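# Good for One Ride, One Shave, One Loaf

My first trade token came out of a dealer's junk box, and I bought it for the hole. It was brass, a little bigger than a nickel, with a star punched clean through the middle and the words GOOD FOR 5¢ IN TRADE running around the rim. On the other side was the name of a bakery in Skaltside. I'd lived twelve miles from Skaltside most of my life and had never heard of it. 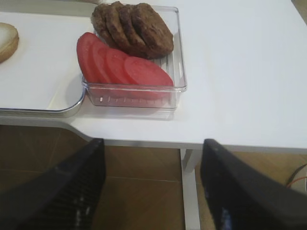
That was nine years ago, and I've been a lousy coin collector ever since. I still go to the shows. I still stop and sigh at a nice Seated half. But then I see the shoebox on the back corner of somebody's table, the one with masking tape on the lid, and there goes my afternoon.

If you've only ever collected coins, tokens take some getting used to. The Mint didn't make them. A shop ordered a few hundred from a die sinker, handed them out as change or as a reward for buying ahead, and took them back over the counter for a loaf or a cigar or a shave. Dairies used them, so did saloons, and so did streetcar lines, ferries, orchards that paid pickers by the box, and more pool halls than you would think a small state could hold. Some were struck in brass and some in aluminum, and a few turn up in a hard red fiber that feels like a poker chip. They're round, mostly. I also own scalloped ones, octagons, and one shaped like a milk bottle that has never once sat straight in its holder.

And they're local! That's what gets me every time. A Morgan dollar could have been anywhere. A token good for one quart at a Skaltside dairy was good on about three streets.

## Who made these things?

The maker's name is the first thing I look for now, usually with a loupe and the token tilted under a desk lamp. On pieces from our end of the state the name is often Antoniuk, in letters so small they look like a scratch under the denomination. Antoniuk was a rubber stamp shop that also cut dies for badges, dog licenses, and baggage checks, and once you know its lettering you can spot it from across a table. The numeral 5 has a flat little cap on it. The R kicks its leg out too far. I've picked up unsigned pieces on the strength of that R alone and been right more often than I've been wrong.

What survives of the shop is an order ledger, and I got to spend a day with it last February at the county library. It's a tall book with a cracked spine and lovely brown ink. Each line gives a customer, a metal, a size, a quantity, and the wording, with every slash and period drawn just as the customer wanted it. My bakery is in there. Order 1138: 800 pieces, brass, star center. I read the line over about five times and then went out and sat in the car with a sandwich, grinning like a kid.

The ledger runs to order 2143, and plenty of the lines in it have never been matched to a piece anyone owns. There's a barber who wanted a pair of scissors in the center. There's a roller rink. There's a "ladies' bath, one use," which I would trade a good part of my collection to hold. They could all be gone, melted in a scrap drive or dropped through the floorboards. They could also be in a coffee can in somebody's garage, and I know which one I'm betting on.

## The ferry pieces

Ask anybody who collects this area what they want and the answer is going to be Drastus. The Drastus line ran the river ferry and later a few buses, and it changed its tokens every time it changed its fares. Serious collectors recognize 51 varieties. Foot passengers got a small white-metal piece with a D cut out of the middle. A horse and wagon took a big brass one. There was a school token, a token for employees, and a piece marked only with the letter K that people have been arguing about for as long as I've been in the hobby. Kitchen? Kiln? A deckhand's initial? I've heard all three defended with real heat over a plate of doughnuts.

The common Drastus pieces cost less than lunch, so this is a wonderful place to start. You can put together a dozen varieties over a winter without straining anything. After that it gets steep. The wagon piece comes up every couple of years, generally with a dent, and when one crossed the block at Wotero in the fall I watched the bids go past my limit while I was still looking for my paddle.

I don't hold it against them. Wotero's token sales are a pleasure even if you go home with nothing. The lots sit out from nine in the morning, you can handle them, and the catalog takes the trouble to say what street a store stood on. Big group lots go toward the end of the day when the room has thinned out. I've done very well in the last half hour of a Sunday.

## If you want to try it

Buy a few cheap ones from the place you live, or from where your grandparents lived. Then look the names up. Old city directories will give you an address and sometimes a second line of business (undertaker and furniture is a classic), and the newspaper ads will tell you the rest. I found my bakery's grand opening, its move across the street, and a notice about a runaway delivery horse, all in one evening at the microfilm reader.

Please don't clean them. A brass token with ninety years of brown on it looks like it ought to, and a polished one looks like a faucet. Aluminum scratches if you so much as frown at it, so give it a holder of its own. Keep the paper with it if there's paper — an envelope with a shaky pencil note has answered more questions for me than any price guide.

Watch out for fantasy pieces, too, especially anything from a saloon or a house upstairs from one. If the wording is racy and the lettering is crisp, it was probably made for a souvenir stand. Real shopkeepers paid by the die and kept it short.

I'm still short 19 of the Drastus varieties. The bakery token has the top slot in the first tray, and last month I finally found its big brother, the 25-cent piece, in a box of subway tokens and arcade slugs priced at a dollar each. Same star, same R. The dealer wanted to know if I'd take the rest of the box, and I did.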